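Ulley workshop finishes hand-held gripper, opens the drawings to members

April 27, 2022

The robotics bench at the Ulley shared workshop has completed the second version of its hand-held gripper, a two-finger tool that is carried and closed by a person and carries a camera looking out between its fingers. The build is known in the workshop as Kurnura. Drawings, print files and the parts list are now on the members' server, and a second unit is planned for May.

The tool has no motor. The operator squeezes a trigger in the handle, and a pair of linked arms brings the fingers together from the left and right by equal amounts. The camera sits behind and above the linkage, so whatever is being gripped stays near the center of the recording. The bench wants the footage for its work on a small arm, called Drultdale, which will be fitted with the same fingers on a powered base. Recordings made by hand with one set of fingers can then be compared with what the arm sees when it uses the other.

Neville Inskip drew the linkage and most of the handle. Hayley Sugden worked on the finger pads, and Amber Whitlock handled the camera mount and the recording software.

The first version was shown to members last year and had two known faults. The fingers did not stay parallel at the wider end of their travel, so a flat object was pinched at its front edge and turned in the grip. The pivots also loosened. They ran on screws driven straight into plastic, and after a few sessions the threads had worn enough to let the finger tips rock.

The new linkage uses a parallelogram on each side, with both arms geared together behind the palm plate. Maximum opening is 86 mm, measured between the faces of the pads. Inskip said a wider opening had been drawn and dropped when the handle became too bulky for members with smaller hands.

"You could pick up a bigger box with it, but you couldn't hold it for ten minutes," he said. "The point is to hold it for ten minutes."

All the screws that come out for service now go into brass threaded inserts set with a soldering iron. The arms and finger bodies are black plastic, printed on the workshop's own machines. Inskip's notes ask for the inserts to be set slightly below the surface and left to cool with a flat steel block on top. Two arms were scrapped early on when inserts went in at an angle. The scrapped parts are in the tray under the bench and can be used for practice.

The pads took longer than the linkage. Each is a separate block with a soft black facing, fixed to its finger with screws from the top so that it can be changed without taking the linkage apart. Sugden tried several facings. A hard rubber sheet left marks on painted objects and slipped on smooth ones. A very soft open foam gripped well on the first day and then took a permanent dent. The facing now in use is a compromise between the two. It compresses enough to sit flat against an object that is a little out of square, and it recovers between grips.

"It will wear out," Sugden said. "We made it easy to change and stopped looking for one that lasts."

Sugden cuts the facing with a knife and a steel template. The template is on the hook beside the laser cutter and should go back there. The laser is not to be used on the facing material, which smells bad when heated and has not been checked with the supplier.

Each gripper was to pass a closing test before being signed off. The test is 200 full cycles of the trigger with a rigid block in the fingers, with the pivot screws marked in paint pen so that any rotation can be seen. On the first attempt the left rear pivot screw had backed out by the end of the run. A thin nylon washer was added under the head and the test was repeated with no visible movement at any pivot. The log sheet, with both results, is in the project folder.

Objects for the handling sessions come from around the building. The current list has tape rolls, a stapler, mugs, marker pens, a whiteboard eraser and several kinds of small carton. Whitlock has asked for items with print on more than one face, as the print makes it easier to tell from a recording whether an object has turned in the grip. Upright flat objects are of particular interest, as these were the ones the first version handled worst.

Recording is started and stopped from a button on the handle, wired to a small computer carried in a belt pouch. The button was moved once. In its first position it was under the thumb and was pressed by accident whenever the trigger was pulled hard. It now sits on the far side and needs the other hand. Whitlock described this as slower and said it had removed most of the empty files.

Focus remains a weak point. The camera has a fixed lens, set so that the held object is sharp, and the fingers nearest the lens come out soft. Whitlock does not regard this as a fault for the present use, but members who want to track the finger tips from the image will need either a different lens or printed markers further forward. Light is the other limit. The fingers are dark and shade the lower part of the view, and under the workshop's ceiling lights the inside of the grip is dim. A small lamp on the palm plate was tried. It put bright reflections on anything glossy and was taken off again.

Maureen Fairclough, who keeps the bench schedule, said the gripper can be booked in the same way as the soldering station. Members need a short introduction first, mostly covering the cable, which leaves the handle at the rear and has been snagged on the bench vise more than once. The tool should be stored with the fingers open so that the pad facings are not left compressed.

Cost is low by the standards of the bench. The printed parts use less than one spool of filament. The camera is the largest single item, and the screws, inserts, washers and bearings come from workshop stock. Members building their own are asked to replace what they take from the drawers and to write the quantity on the sheet. The M3 inserts in particular ran out during the build, and the clock repair group had to wait for a new bag.

A request to use aluminum arms was discussed at the last bench meeting. Ifor Penry, who runs the metal shop, offered to mill a set from the existing drawings and noted that the threaded inserts would not be needed in that case. Inskip wants to see how the plastic arms wear before changing anything. The two agreed that Penry will make one set for the powered version on Drultdale, where weight matters less and the load on the pivots is higher.

Work on Drultdale itself is behind plan. The base and shoulder are assembled on the Frimpong cart, a rolling steel table that the bench shares with the woodworking group, and the wrist is waiting for a bearing. Until the wrist is in, there is nothing to mount the powered fingers on, and all recording will be done by hand.

The second hand-held unit will follow the same drawings with two small changes. The cable exit will be turned downward, clear of the vise, and the screw holes in the top of each pad will be made slightly deeper, as the present screws bottom out before they are fully tight when a thin facing is used. Print files for both changes are in the folder marked "next" and have not been tested. Members who print from that folder should tell Inskip how the parts fit.
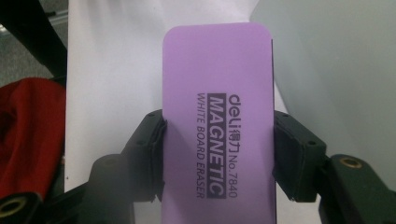

Fairclough has the booking sheet for the May sessions, and new objects can be left in the gray crate at the end of the robotics bench.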